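Flikberg Hand-Held Gripper Kit: Set-Up Guide
Section 2: Before You Buy (and What to Buy Instead)

Read this section before sending anything to Purchasing. Section 3 assumes you have a budget and that it has survived contact with Wayne Haworth.

2.1 Decide what the grippers are for

1. Write down the jobs you want recorded. "Household tasks" is not a job. "Pick up a cloth from a bed and spread it" is.

2. Mark each job as one-handed or two-handed. Cloth is nearly always two-handed, and cloth is where budgets go to die.

3. Order grippers to match. A two-handed job needs two grippers per operator. The Nunstead office ordered one per operator and spent most of August passing it back and forth.

Note: Dark cloth shows every speck of lint. If your reviewers are the sort who file tickets over lint, put a lint roller in the budget now, under Consumables.
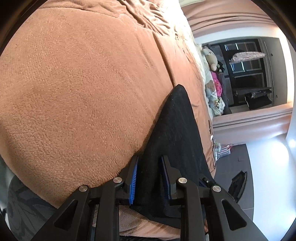

2.2 Work out the base cost

1. Start with $739 per gripper. This covers the gripper, one set of grip pads and the cable. It does not cover the carrying case, whatever the photo in the catalog led you to believe.

2. Add spare grip pads. They are sold in packs and they wear. Kelly Ellwood in Accounts will ask whether they are "really" consumable. They are. Attach a worn pair to the form and save yourself a meeting.

3. Add $200 per site for cables, chargers and small hardware. If you come in under, keep the change for the second order of cables.

4. Leave shipping blank until you have a written quote. The Kneževič depot bills by the box and likes a large box.

CAUTION: Do not order grippers and spares on separate purchase orders to stay under an approval limit. Wayne has seen this one before. He invented it.

2.3 Plan the space

1. Use ordinary rooms where you can. A real bed with a real blanket on it costs less than a mock bedroom and comes with its own wrinkles, which you would otherwise pay someone to add.

2. Ask before moving anybody's belongings. Stuffed animals stay where their owners put them. Your insurance covers the furniture and is silent on teddy bears.

3. Check the light at the time of day you plan to record. A window that looks harmless at breakfast can bleach half a bed by 2 p.m. Curtains count as equipment and may be expensed.

4. Decide where the cable will go. A bed is a bad place to store one, and a popular one.

Note: Budget for a second set of bedding if you share the room with people who expect to sleep in it. 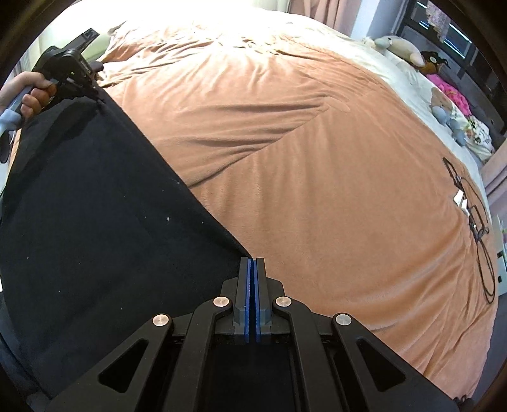 2.4 Budget for people

1. Allow 22 hours of practice per operator before you count any recording as usable. Vesna Ristić, who trains ours, considers this generous. Her operators consider it Thursday.

2. Schedule breaks. Holding a gripper at arm's length over a mattress is nobody's natural posture, and sore shoulders show up on the timesheet sooner or later.

3. If two people will share a job, train them together. Two good operators who have never met can still pull a cloth in opposite directions with great confidence.

2.5 Choose a storage plan

1. Zevine, our file store, is charged by volume. Estimate your recording hours, then have Colin Entwistle check the estimate. He will double it. Use his number.

2. Set a deletion rule for failed takes before the first session. After the first session everyone becomes attached to them.

CAUTION: The storage plan renews on its own. Put the renewal in a shared calendar, and not the calendar of the person who is leaving.

2.6 Submit the request

1. Fill in Form 7. Forms with lower numbers are for office chairs.

2. Attach the job list from 2.1, the costs from 2.2 and the room plan from 2.3.

3. Send everything to Ileana Vasiliu before noon on the day you want it looked at. Requests that arrive later are read the next morning, in a worse mood.

4. Do not book operators until the order is confirmed in writing. A nod in the hallway is not a confirmation, even from Wayne.

When the boxes arrive, check the contents against the packing slip and go to Section 3, Unpacking and First Charge.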